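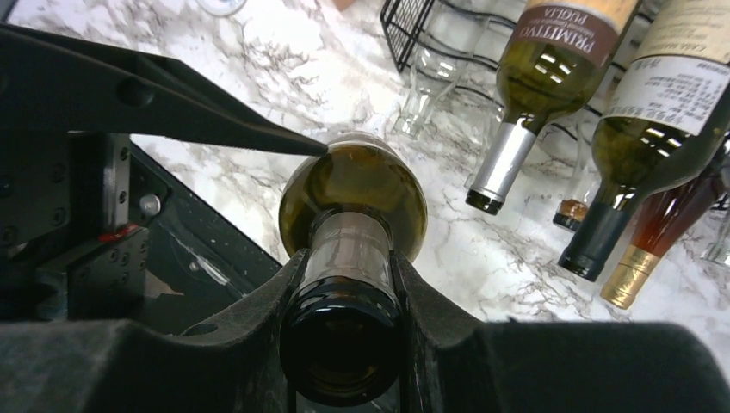
Re: Bottle rack task – grip height and scoring

Replying below the quoted part. I have cut the bits about room booking, which are dealt with.

> Hello all,
>
> We had our first full evening on the bottle task and I am not
> happy with the results. The arm picks up a bottle by the neck
> without much trouble when it is standing on its own. Getting it
> from there to the wire rack is another matter. It swings on the
> way over, and by the time we reach the rack the base is pointing
> somewhere we did not plan for.
>
> My questions:
>
> 1. Are other teams gripping at the neck or at the body?
> 2. Does the rule sheet say the rack has to be empty at the start?
> We read it both ways.
> 3. Is clear glass worth the same as coloured glass? It seems
> unfair if so, as our detector hardly finds the clear ones.
> 4. Has anybody got the Viltik pads to last? Ours are marking
> already.
>
> We are on the Edbridge arm with the standard jaws, and the wrist
> camera as it came out of the box.
>
> Thanks,
> Team Aerts

Taking these in order.

1. Neck or body

We grip at the neck, and so far as I know most of the student teams do. The jaws on the Edbridge arm do not open far enough for a wine bottle's body with any margin, so for full-size bottles you have little choice. On a small bottle you could go for the body, but then you need two grasp routines and a way of choosing between them, and I would leave that until the first one works.

The picture at the top is the wrist view with a green wine bottle held. The tips of the jaws are on either side of the neck and the mouth of the bottle is towards the camera. We use this view a lot. The round outline of the body past the neck gives you something to measure against. If the bottle hangs straight, the mouth and the body keep the same relation to each other from one frame to the next. If it swings, the body outline slides sideways while the mouth stays put between the jaws.

We turned that into a simple check. After the lift, the program holds still, fits a circle to the mouth and another to the body, and compares the distance between centres with a stored value taken by hand. If it is out by more than our limit, the arm lowers the bottle and grips again. It gets 2 tries and then it gives up and moves on to the next bottle. It is slow, but a refused bottle costs you less than a dropped one under the present scoring.

On the swinging itself, two things made a difference for us.

The first was where on the neck we close. We started right up under the rim, because it felt safer to have the lip above the pads. In that position the bottle can pivot. Moving down to a longer straight part of the neck gave the pads more to press on. Watch out for foil sleeves, though. Some of them are loose and will turn on the glass when you pull. Check each bottle with your fingers before you blame the code.

The second was speed. Our transfer move was the default one, and it starts and stops sharply. We now limit acceleration for any move with a bottle held and add a pause of 500 milliseconds before the approach to the rack. I would do this before changing anything else, as it is one line in the settings file and you will see straight away if it helps.

2. Is the rack empty at the start

No. I asked the organisers about this in August and they said the rack may be partly filled, and that teams should expect a mixture. The wording on the sheet is poor and they have promised to change it.

For practice we leave several bottles in the rack, lying down with the necks pointing out over the table. We use wine bottles with different labels, clear ones and a brown one with a gold neck. That is deliberately awkward. A team that only ever trains on an empty rack will find that its free-slot detection is really looking for bare wire, and bare wire seen through clear glass looks much the same.

Necks sticking out are also the main thing the arm will hit. Our planner treated the rack as a box to begin with, and the necks are outside the box. We have since made the box longer on that side. It blocks off some routes that would be fine in practice, but we have had no knocks from that direction.

3. Clear glass

Same points, I am afraid. I raised this as well and the answer was that the organisers want people to have to deal with it.

What has worked for us, up to a point:

– Turn off the overhead strip lights directly above the table and light from one side. You get an edge along the glass that the detector can hold on to. With light from everywhere you get nothing much except a few reflections.

– Label the necks and rims in your training pictures as a separate class from whole bottles. The rim of a clear bottle shows up far better than the body does. Once you have the rim you can guess the rest from the size.

– Do not use a plain background only. Our table top has a marble pattern with a good deal of veining, and the pattern comes straight through the clear bottles. It was miserable at first, with detections all over the place. The competition tables have not been announced, so I would rather have practised on a busy surface than find out on the day. If you have only a plain bench, a sheet of patterned vinyl laid on top will do for a few sessions.

– Leave the coloured bottles in the same pictures. We had a version trained on clear glass alone and it ignored green bottles completely.

We have 400 labelled pictures at present, all from the wrist camera. Any team on this list can have them in exchange for a similar set from their own bench. Please do not send pictures taken on a phone from across the room. They do not help with this view.

The model still misses clear bottles when they lie close behind coloured ones, with just the neck showing between. I do not have an answer for that. If somebody has tried taking two views from different heights and joining the results, I would like to read how it went.

4. Viltik pads

Ours mark too. I think this is normal for the softer grade. We wipe them with a damp cloth at the start of each session and leave them to dry before fitting. Do not use the spray cleaner from the workshop cupboard, it leaves a film and the next bottle slides.

The marking by itself has not changed our results. What did was the pads being fitted slightly twisted, so that one jaw met the neck before the other and pushed the bottle over. Close the jaws slowly on a short length of pipe and look from the front. If the pipe moves sideways, take the pads off and start again.

The wrist mount can work loose as well. Check the screws on it before every session. We lost most of an evening to a camera that had turned by a few degrees, and every stored value for the circle check was wrong as a result. We now take one reference picture with the jaws closed on the pipe and compare it with the last one before doing anything else.

Scoring

You did not ask about this, but it came up in the other thread. The draft sheet takes points off for a bottle placed the wrong way round in the rack, with the base out over the table. A bottle that ends up neck inwards therefore scores less than one that was never picked up, if I have read the table correctly. We log the direction of every bottle at release so that we can see how often it happens. In our last full session we made 29 attempts, and the wrong-way ones nearly all came from the same fault, a wrist turn taken the long way round because the planner was near a joint limit. Starting the arm from a different rest position cured most of them.

For anyone wanting to check the same thing, print the last joint's angle just before the turn. If it is close to its limit there, change the rest position and leave the turn alone.

Practice sessions

The room at Trirkov is open to other teams from 6 pm as before. Bring your own jaws and pads if they differ from the standard ones. There is an Edbridge arm set up with the table and the rack, so you need only a laptop and your code. Empty bottles are welcome, clear ones above all. Rinse them first, please, and leave the labels on. Somebody soaked a whole crate clean last time and they were much less use to us.

If you are coming, put your team name on the sign-up page and say which software version you are running. The arm at Trirkov is one version behind the current one and a few of the motion commands have different names. I will post the list of differences in a separate message so that it can be found later.

Aerts, if you can send the log from your evening together with the settings file, I will run it on our arm at the same speeds and tell you how much swing we get. Send it to me off list, as the attachments get stripped here.

Regards,
Team Trirkov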